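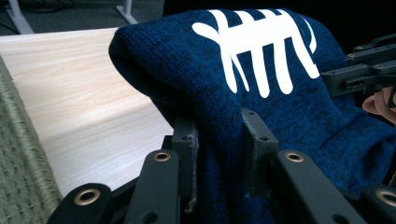
Segmenting grasp phases from wrist video in Clodov

Clodov takes a recorded demonstration and splits it into phases: approach, contact, hold, transport, release. The phase labels are what the Andska trainer uses to weight its loss, so bad boundaries cost more than they appear to. Rigid objects work with the default settings. Cloth doesn't, and this page covers the changes needed for it.

You need Clodov installed, a folder of episodes with synchronized video and finger-width logs, and one episode labeled by hand to check against.

Step 1. Check the clock offset

Run the sync tool on a single episode before touching anything else:

clodov sync --episode 12 --report

The report prints the offset between the width log and the video, in milliseconds. Anything under 15 is fine. If it is larger, write the value into the episode header with --apply and run the report again. Don't correct the offset by shifting labels later. Andska reads the header and will apply the shift a second time.

Step 2. Build the finger mask

The fingers occupy a large part of the image and move with the width value. Without a mask, the flow estimator counts finger motion as object motion and reports contact too early.

clodov mask build --from-width --bins 12

This makes one mask per width bin. Open the preview and look at the rear fingers in particular. On dark cloth the contrast between finger and fabric is low, and the automatic edge can wander into the folds. If it does, use a light-colored item to build the masks, then reuse them for the dark ones. The masks depend on finger geometry and camera mount only.

Step 3. Replace the contact test

The default test marks contact when the width stops decreasing while the close command is active. With a rigid object this gives a sharp corner in the curve. Knit fabric compresses between the fingers, so the curve flattens slowly and the detector fires late or never.

Switch to the combined test in the config file:

contact.mode = combined
contact.flow_window = 15
contact.min_hold = 2

The combined test compares flow inside the grasp region with flow outside it. When the fabric begins to move with the fingers, residual flow in the region drops. Contact is marked at the first frame where that drop lasts for the whole window. Plain fabric gives weak flow - a printed graphic or a visible seam helps a lot, and plain items may need a longer window.

Step 4. Handle partial release

Cloth often leaves the grasp one layer at a time. Clodov will mark the first layer as a release and then open a new hold phase, which gives very short segments. Set release.merge = true to join any hold segments separated by less than min_hold frames. Real regrasps are longer than that in our data, but check yours.

Step 5. Compare with the hand labels

clodov eval --ref labels/episode_12.csv

Look at the signed error per boundary before the mean. Eldana Hadgu's first cloth run had a mean near zero, with contact early and release late by similar amounts. The cause was a stale mask from a different camera mount.

Known problems

Error 333 means the width log has gaps. Resample it with clodov log fill and start again from step 1.

Long runs can fill the mask cache. Clear it with clodov cache drop. Rebuilding takes a few minutes.

The merge option was added in the February release. Older versions ignore it without a warning. Thanks to Meron Demissie for the patch.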